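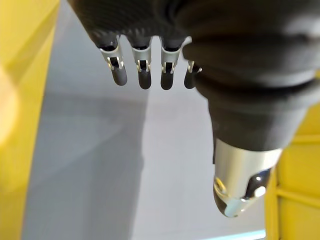 I had been putting off buying a new worktable for so long that my sister Ieva had stopped asking about it, and when the Trandier finally came up the front steps in May I think she was more excited than I was. I do mending and alterations, plus a little upholstery when somebody talks me into it, and for years I did all of it on my grandmother's dining table, which is dark and glossy and was never meant for that kind of life. The Trandier comes in three colors and I went back and forth over them for an embarrassing number of evenings before choosing the pale gray. I'm so glad I did! Black knit fabric, the stuff that used to vanish into the old table and give me a headache by suppertime, stands out against it beautifully, and I can find the edge of a fold without tilting the lamp.

Now, the price. I paid 573 for the four-foot size, delivered to Clunham, and that's a lot of money for a table with no drawers. The big one is 1,025 and I did lie down on the showroom floor to see if it would fit between my radiator and the door (it wouldn't, and the young man was very kind about it). If you have the space and you cut curtains, I can see wanting the big one. For hems, cuffs, and the odd cushion cover, the smaller one has been plenty.

Putting it together took Ieva and me most of an afternoon, with a long stop for coffee in the middle. The legs are easy. The crossbar isn't, and the booklet shows it from an angle that no person has ever stood at, so we had it on upside down the first time and had to start again. Keep the little bag of washers somewhere you'll remember. I found ours in my apron pocket after everything was tightened, and had to undo two legs to put them in.

The top is what I like best. It has a soft matte finish, so a lamp doesn't bounce back up into my eyes, and pins slide off it into my hand with no fuss. Chalk wipes away with a damp cloth. Blue wax pencil does not, or not right away, and I have one faint line near the corner that I've been going at with dish soap. I'd also put something under the iron, as the care card says to, and I use an old wool blanket folded over twice.

Things I'd change: the front edge is a bit sharp if you lean on your forearms, as I do, and after a long zipper I can feel it. I ended up ordering the Drondel edge strip, a soft bumper you press on, and it has stayed put so far except at one corner. I also wish the feet adjusted more. My floor slopes toward the window and even with the feet turned all the way out, a spool will wander off if I set it down on its side.

Aivar Paulauskas, who has the shop downstairs from my fitting room, bought the Siliņa table last year and swears by it. I've worked on his a couple of times and it is heavier and steadier, no question. But the top is a warm brown, and I'd be right back to hunting for dark thread on a dark table, so I'm happy with mine. I'd give the Trandier four stars out of five, and I'd have gone higher with a rounder edge and a better drawing of that crossbar.

Contact | © 2020 Clunham Mending Notes | Back to top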